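To: Apprenticeship and Placement list
From: Placements Office, Hiebert College of Hair and Beauty
Date: March 15, 2025
Subject: Re: Trade test days for barbering leavers

Dear colleagues,

Thank you for the replies received since the draft guidance was circulated. The message quoted first came from the Calby salon group and raises the points that most other employers have also put to us, so it seems sensible to answer it on the list.

> We have read the draft on trade tests and have no quarrel with
> most of it. Our managers do have three difficulties.
>
> First, the draft says a trade test should last no longer than
> half a day. In our Calby salons a candidate is asked to complete
> a skin fade, a scissor cut and a beard trim. With consultation
> and clearing down between clients, this cannot always be done in
> a morning.
>
> Second, it is not clear who provides the models. Last June we had
> leavers arrive expecting us to find them, and we had assumed the
> opposite. The test had to be rebooked.
>
> Third, our managers would like to know what the College tells
> leavers about dress. We do not wish to turn away a capable
> barber over a pair of trainers, but clients do notice.
>
> Could these be settled before the leavers' list comes out?
>
> Recruitment, Calby Salons

We take the three points in order.

Length of the trade test

The half-day limit was proposed after leavers reported being kept on the shop floor until closing time, in some cases cutting the hair of paying clients without pay. The College cannot support that practice. A trade test is an assessment, and any client served during it should be a model who has agreed to be one.

We accept, however, that three full services may run past midday. The wording will therefore be changed to allow a test of up to five hours, including a proper break, provided that the candidate is told the finishing time when the appointment is made. Where an employer wishes to see more than this, the candidate should be offered a paid day. Two of the salons in Sallach already work in this way and report no difficulty in filling chairs.

Models

The candidate will bring the models unless the employer states otherwise in writing. We shall say so plainly in the leavers' handbook, where the present wording is vague. Employers are asked to specify the services they wish to see at least 10 days beforehand. A leaver who has been told only to "bring someone" can hardly be blamed for bringing a friend whose hair was cut the previous weekend.

Should a model fail to appear, we ask managers to use their discretion. A candidate who telephones promptly, explains the position and offers another date has shown something of how he or she would deal with a client. Mannequin heads may be used for a scissor cut but are of little use for beard work, and the College will no longer lend them out for trade tests.

Dress and presentation

Leavers are advised to ask the salon what its staff wear and to follow it as closely as they can. If no answer is given, plain black clothing is acceptable almost everywhere: a t-shirt or tunic without lettering, dark trousers and closed shoes. Clothing should be clean, ironed where it needs ironing, and got ready the night before.

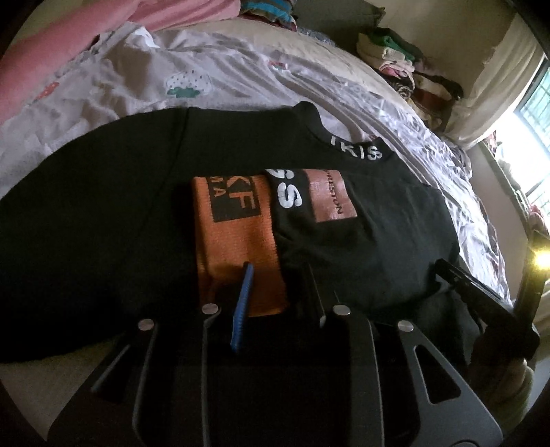

A folded black t-shirt laid out on the bed.

Candidates should also bring a spare top. Colour and clipper oil both mark badly, and a candidate who has two models in the morning may well be asked to meet the owner in the afternoon. We do not regard trainers as unsuitable in themselves — many barbers stand all day in them — but they should be dark and clean, and fabric uppers are best avoided where chemical work is done. Jewellery on the hands and wrists should be left at home.

Tools

Although the Calby message did not mention it, several other salons asked whether leavers have equipment of their own. Each of the 46 leavers on this year's list will hold a full kit by the end of the course, comprising clippers, a trimmer, scissors, combs, guards, brushes and a cutting collar. They are expected to bring it. Salons should supply gowns, towels, neck strips and disinfectant, and should show the candidate where used tools are to be placed. Please do not ask candidates to share a razor handle, whatever the arrangement with the blades.

Feedback

The draft asks employers to give each candidate a few lines in writing, whether or not a post is offered. There was some resistance to this. Of the 21 salons that replied, 11 were content with it and the remainder thought it a burden in a busy week. We have kept the request but shortened the form to a single side. Tutors find the comments most useful when they deal with particular matters, such as sectioning, timekeeping or the consultation, and rather less so when they say that a candidate was "not quite what we are looking for".

Cluduter salons

Members in Cluduter have asked whether the guidance applies to chair rental. It does not. A self-employed barber renting a chair is making a business arrangement, and the College's insurance and placement agreement do not extend to it. Leavers considering rental should speak to the Placements Office before signing anything, and we would be grateful if salon owners would allow them the time to do so.

The revised text will be sent to this list once the tutors have read it. Comments on the sections above may be sent to the list or to the office directly. Salons that have not yet returned their vacancy form are asked to do so by the end of the month, stating whether each post is for a barber, a stylist or either, as last year's forms left this open and led to some wasted journeys.

Yours faithfully,

Placements Office
Hiebert College of Hair and Beauty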